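Ticket 3913 — Grasp planner picks table shadow as an obstacle, left arm won't leave ready pose
Project: Skovport / perception + planning
Site: Detstead
Status: open, workaround in place

Okay, I've been at this one since Thursday and I want to get it all down before I forget which knobs I turned.

Short version: with the cell set up on the glass table, the planner will happily send the right arm toward the target, but the left arm sits in its ready pose and the log fills up with "no collision-free path." Same code on the old bench at Civthorpe runs fine. Same calibration file too, I diffed them twice.

First thing I checked was the hand-eye calibration, because it's always the calibration (except today, apparently). Reran it, residuals looked normal, no change. Then I rolled the planner back to build 2957 and got the same failure, so I don't think the last merge is to blame. Sorry to whoever I was grumbling about on the channel.

Next I turned on the voxel overlay and things got interesting. There's a fat blob of occupied cells right in the middle of the workspace, at and below tabletop height. It moves when I tilt the head! So the depth filter is reading the shadows and reflections in the glass as solid stuff, and the planner believes there's a lump parked next to the left wrist. No wonder it refuses to go anywhere.

I grabbed a head camera frame during a right-arm reach so we'd all be looking at the same thing. The cloth helps where it covers, but there's plenty of bare glass left over on the near side.

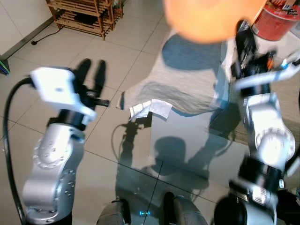 Head cam, right arm mid-reach toward the red container. The rounded shadow in the glass is the one to look at.

There's also a big out-of-focus orange thing right up against the lens in that frame. The self-filter doesn't know about it, so it gets no mask at all. I haven't worked out how much it adds to the mess, but any depth return that close ought to be thrown out before it reaches the voxel map. The near clip is currently zero on this cell, and I'd like it to not be zero.

Things I tried after that:

Raised the confidence threshold on the depth points. Blob got smaller, but so did the container, and then the grasp scorer lost it. Put it back.

Added a plane cut just under the tabletop. This one is good! Most of the blob goes away and the left arm plans again. It still fails now and then when the head pitches down, and I think the plane is lagging because it uses the stale head transform — the stamp is 226 ms behind the image in the bag I looked at.

Set the left arm's padding down to 2 cm. Helps a tiny bit, makes me nervous, reverted.

So the workaround for now is the plane cut, with the head pitch locked. Launch with the glass_table profile and leave the head alone until I sort out the timestamps.

Still to do: look up the transform at the image stamp instead of grabbing the latest one, set a sane near clip, and rerun the Chukwu regression set with the plane cut on so I know I haven't broken pick on the opaque tables. If anyone has a bag from another glass or shiny surface, please attach it here, I've only got the one setup to test against.

Leaving this open and assigned to me.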